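# Shiny Bits: a small collection of glossy and see-through things

Hello, and thanks for stopping by! I started this folder in March when I was trying to work out why my pictures of acrylic always came out looking like something else entirely. It has grown since then (the tub under my desk is now two tubs) and it seemed daft to keep it all to myself.

## What's in it

There are 249 pictures, sorted into six folders by what the thing is made of or how it behaves in the light. Clear and tinted acrylic has the most, 75 in all, and I make no apology for that because I love the stuff. After that you get glossy black plastic, glass, foil, polished metal and a folder called `odds`, which is where I put anything I argued with myself over.

Tinted sheet is the real troublemaker. A red piece can look pale pink across most of its face and then go deep magenta along the rim, and if it's curved it'll pick up whatever is behind it and smear it into odd purple shapes. So when I write `red` in the colour column, I mean the colour of the material and never the colour it happens to look.

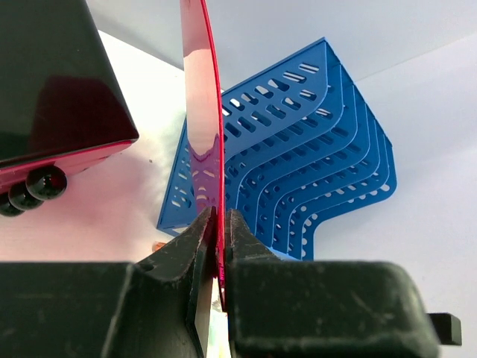 The other column people ask me about is `neighbours`. Glossy black things borrow colour from everything near them, so a black ball next to something red gets a faint red tint, and I still call it black. Please don't "correct" those! Youssra Naciri went through the whole lot with me and we agreed on it row by row, over a great deal of tea.

## Using it

Unzip it, open `list.csv`, off you go. File names match the first column. The foil folder is a bit thin and I do know about the spelling of "aluminium" in the older rows, I just haven't got round to it.

If you share it on, a mention would be lovely. Last tidied June 27, 2022.

Filed under: Materials, Colour, Odds and ends

Related
- Casetti: matt and satin surfaces
- Drindex: colour names in plain words
- Flatance: notes on curved sheet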